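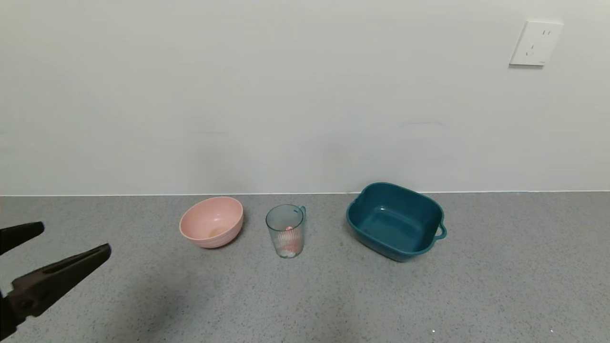 Mon 24 February
By L. Hatetti

My aunt left me her half of a feud. The solicitor in Jillmont read it out between the teapot and the ride-on mower: one-half share in the boundary hedge at 18 Escobar Road, together with all grievances attaching.

"Can she do that?" I asked.

"She's done it," he said, and passed me a tissue I hadn't asked for.

The other half belonged to the man next door, who was 90 and had last spoken to my aunt during the drought. What he said was "No." She had replied in writing, and he had replied to that, and it had gone on for four biscuit tins.

I read the lot on my first night, sitting on the kitchen floor with a cask of her terrible riesling. The early letters were about height. She wanted the hedge at shoulder level and he wanted to know whose shoulder. By the second tin they had moved on to his rooster, her wind chimes and a borrowed colander that each accused the other of never having owned. The third tin was mostly about the colander. 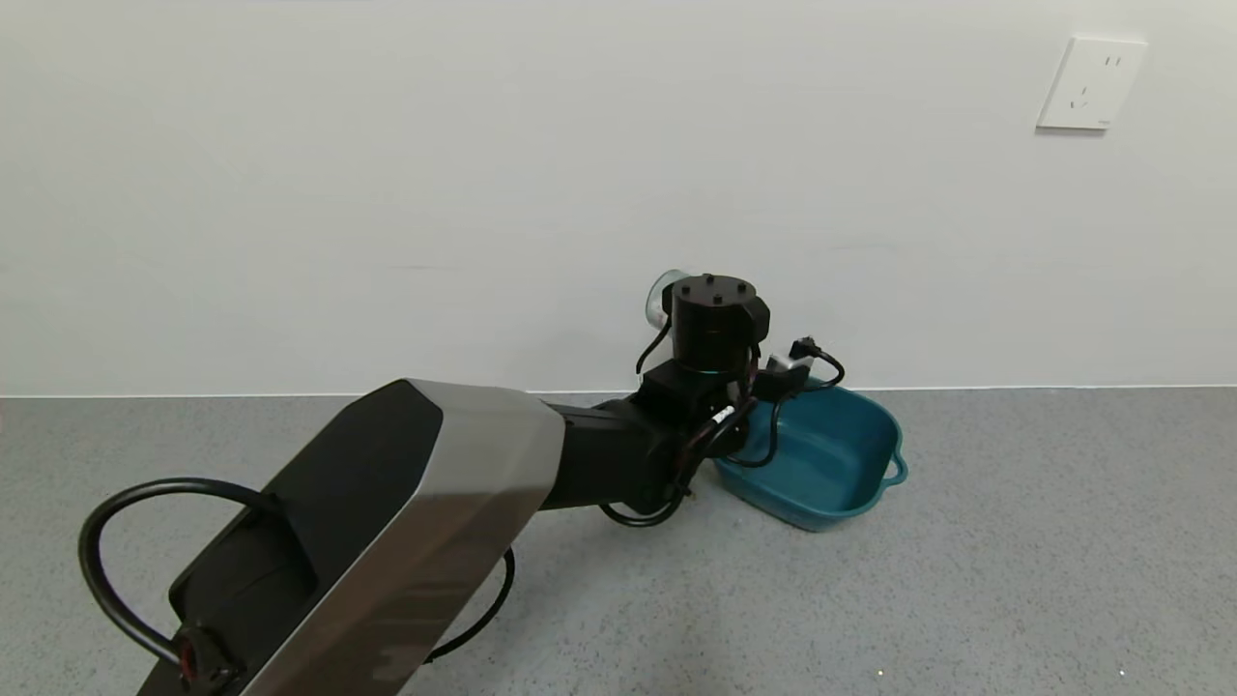 Plain white wall, grey speckled floor.

In the fourth tin the letters got shorter. "Your gutters want doing," she wrote. "So do yours," he wrote back. Then, a fortnight later, in his square capitals: "HAVE DONE YOURS. DO NOT THANK ME." She hadn't. She had sent him a bill for the bent ladder, and he'd paid it in stamps.

I had planned to sell and be back in Lalura by the weekend. The agent walked around the place in a pale suit and said the hedge was a worry. Buyers liked light, he said. Buyers liked a clean title. He could have a bloke with a chainsaw there by two.

So I went next door, which my aunt had managed not to do for most of my life. It took a while for him to come to the screen.

"I'm the niece," I said. "I've inherited the hedge."

"Half," he said.

"Half. I was thinking of taking it out."

He looked past me at it. It was an ugly thing, leaning to the left, with a tennis ball stuck in the top that had gone the colour of a lemon left in a car. One side was cut dead flat and the other was cut a hand lower, out of spite.

"No," he said, and shut the door.

I was back in the kitchen ringing the agent when I heard something land on the verandah. It was a colander, dented, blue enamel, with a note folded inside it. The note said it was a loan. It said my gutters were a disgrace, and that he would expect the colander back by Friday, clean.

I told the agent I'd call him later. Then I went looking for a pen - she kept them with the knives - and wrote that I had never seen this colander before in my life.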